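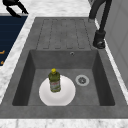 Page last changed: Saturday, May 18, 2024

The trouble with coding weekends for teenagers

Every spring the flyers go up at Plinport High, and every spring I read them twice to see whether anything has changed. Build an app in a weekend. Solve a real problem in your community. Prizes, pizza, a talk from a sponsor. I teach an evening programming class in the next town over, so you might expect me to be cheering. I have my doubts.

The Dredis Challenge is the big one around here. It drew 628 students last October, and the press release used that number in its headline and again in its first paragraph. I would like to know a different number. How many of the apps still opened in January? I wrote to ask. The reply said the organizers were "focused on inspiration." Fine, but inspiration is an easy thing to claim when you never check for it.

I went through the public gallery myself one evening. A good share of the links were dead. Many of the rest were the same app with a different logo: a login page, a map, a list of pins. That is what you get when Studska, the sponsor, hands every team a starter kit and then scores them partly on how well they use it. The students did as they were told. Whether they learned to program or learned to fill in a Studska template is a question the judges did not seem to ask.

Then there is the judging. Each team gets 2 minutes on stage. You cannot look at code in that time, and the judges don't try. They look at slides. A kid who spent the whole weekend tracking down a nasty bug in how the program saves its data has nothing to show for it, and a kid who talks well and picked nice colors goes home with a tablet. I have had both kinds in my class. I know which one I would want fixing my software.

People tell me it costs nothing, so where is the harm? It does cost something. The district put in $1,268 for buses and a site license, and the Dolan library branch, which used to run a plain Tuesday coding club, lost its $200 for the year. The club had a few old laptops and kids who kept coming back. No one wrote a press release about it.

I am told next year will bring mentors and a longer build period. Maybe so. I was told that last year too. If the organizers want to win me over, they could publish the source code of every finalist and have somebody qualified read it before the prizes are handed out. They could also ask the same students, six months later, what they are working on now.

Until then I will keep telling parents what I tell them when they ask: let your kid go if the kid wants to go, and find out when the library club meets, if it still does.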